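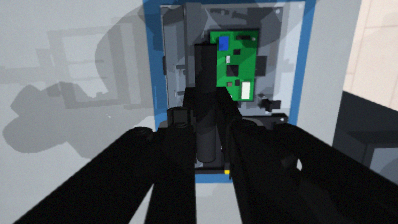 Stories > Short Fiction > Workplace

Filed under: Machines, Short Reads

The fault on the Skivo arm came up a little after three in the morning, and it was the same fault as the night before. Grip width out of tolerance. Rasa Jõgi cleared it, ran the fingers open and shut, and watched the number come back 8 over.

"You could shim it," said Finn Kramer. He had his coat on already.

"I shimmed it last night."

"Then shim it more."

She let him go and sat down at the console. The model of the bay was still loaded from the afternoon, with the blue cabinet in it and the circuit board behind the open front. Indrek had built it down to the floor blocks. She had told him it was a waste of a week. Now she set the arm going in it, speed down to 100, and looked for where the real one and the drawn one stopped agreeing.

They agreed on the reach. They agreed on the wrist. When the drawn fingers opened, they opened evenly. On the real arm the left finger started late every time, and she had been correcting both.

She wrote that in the book, took the 4 mm key off its hook, and locked the arm out. The left finger had a screw behind the knuckle that you could only reach lying on your side. It turned with almost no effort at all.

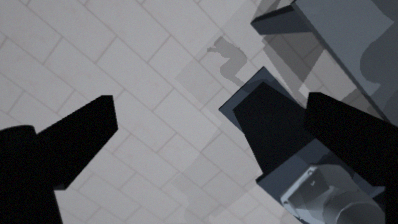

GERNUNSIDE, December

Tarmo Vītola read her note at the start of the day shift and came down to the bay with it in his hand.

"It says here the screw was loose."

"It was."

"And before that it says shim, shim, and shim."

"Two of those are Finn's," said Rasa.

He asked how many cycles she had put on it after. She said 800, and the width had held. He initialed the page and asked her to check the other arm before she went home.

She got the key again and lay down on the floor.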